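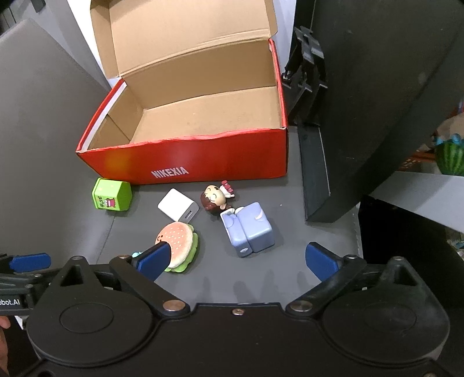 We race a Loltier 24 on Wednesday-night-style club courses at Trement, and I need somebody to explain handicap ratings to me in words that don't require a slide rule. Our boat, Bisteck, rates 206. The boat we keep losing to rates 164. I understand that the difference is 42 and that it is measured in seconds per mile, and I understand that a bigger number means a slower boat, because my crew brings it up. My collection of race prizes would fit comfortably in an open red shoebox that happens to have nothing in it, so I'm not asking from a position of strength. But in the last light-air race we sailed what felt like a very good race, kept the other boat in sight for two hours, crossed six minutes behind her, and still lost on corrected time. A week earlier, in real wind, we were three minutes behind over the same course and beat her. The course was five miles both times. Can both of those be right?

Follow-up question, while I have you. Would a new mainsail fix this? I have a quote from the Semeniuk loft for $4000 and a spouse with opinions.

4 min read

Posted in Racing and Scoring by Nhi Đinh, August 26, 2026

Get the best new answers in your inbox once a week. Enter your email to subscribe. You can unsubscribe at any time.

3 answers

Accepted answer, from leebowed

Yes, both are right, and congratulations on the windy one.

Your club is using time-on-distance scoring. Under that system the other boat owes you 42 seconds for every mile of the course, and it doesn't matter how long the two of you take to get around it. Five miles at 42 seconds is 210 seconds, or three and a half minutes. Finish three minutes behind her and you win by 30 seconds. Finish six minutes behind her and you lose by two and a half minutes.

The trouble is that in light air everything takes twice as long, including the gap between you. She's still faster, she just has more time to be faster in. Your allowance meanwhile sits there at three and a half minutes like a coupon with a fixed value in a store where the prices went up.

The other common method is time-on-time. It multiplies each boat's elapsed time by a factor worked out from her rating, so the allowance grows as the race drags on. Clubs use different constants in the formula. A popular version divides 650 by 550 plus your rating. With those numbers your factor is 0.860 and hers is 0.910, and if she takes two hours to finish, you get just over seven minutes from her. Six minutes back would have been a win. If she gets around in one hour you get three and a half, same as now.

Before you march into the clubhouse with a printout, two warnings. Time-on-time has its own complaints. If the wind dies completely for half an hour and the whole fleet parks, the clock keeps running and the slower boat keeps collecting allowance for sitting still next to everybody else. People on fast boats find this less charming than you will. Also, the scoring method should be in your notice of race or sailing instructions, and it generally isn't getting changed halfway through a series. Ask at the end of the season. Bring the results from every race, including the ones where it would have hurt you, or somebody else will bring those for you.

One more thing to check is the course length. Under time-on-distance the committee has to multiply by something, and if the marks got set for four and a half miles but scored as five, everyone's corrected time is off. In your case that kind of error is worth 21 seconds. Not six minutes, but I've seen people stop speaking over less.

As for the mainsail, see below, I'm sure somebody has feelings.

Answer from old_halyard

Buy the sail.

I sailed a Loltier for eleven seasons. They are sticky in light air no matter what you do, that's the keel, but a blown-out main makes it a lot worse. Lie on your back in the cockpit going upwind and look at where the deepest part of the sail is. If it's well behind the middle, the sail is done and you're dragging a bag around the lake.

Before you spend $4000 though, get the bottom clean. I mean dive-on-it-the-morning-of clean. Then move the crew forward and to leeward when it's under five knots and tell them to stop walking around. Ours used to go below for sandwiches one at a time, all race. I fixed that by eating the sandwiches.

Also, the handicap is supposed to assume a boat in good racing shape. Nobody gets seconds for old cloth. So if the other boat has new sails and you don't, you've been giving her time since the gun.

Answer from pdq_sailor

ratings are political, always have been. at my old club there was a guy who appealed his every single winter and got three seconds one time and had a party

you can get a decent used main for $1000 if you measure carefully. luff, foot, leech, and check what kind of slugs your mast takes, I didn't and now I own a very nice boat cover

Comments on the accepted answer

Nhi Đinh: Thank you, I've now read the sailing instructions, which I had been using to keep the chart table from rattling. Time-on-distance, page three. I did the math on all our August races and time-on-time would have won us one, lost us one, and left the rest exactly where they were, so I'll be keeping that to myself for now.

leebowed: The one it would have lost you, was that the windy one?

Nhi Đinh: No, a different windy one. Shorter. They'd got around in 40-something minutes.

old_halyard: Did you look at the sail

Nhi Đinh: I lay down in the cockpit and looked. The deepest part is somewhere near the next boat. Diver is booked for the bottom, and I've asked Semeniuk whether the quote includes the battens.

old_halyard: It won't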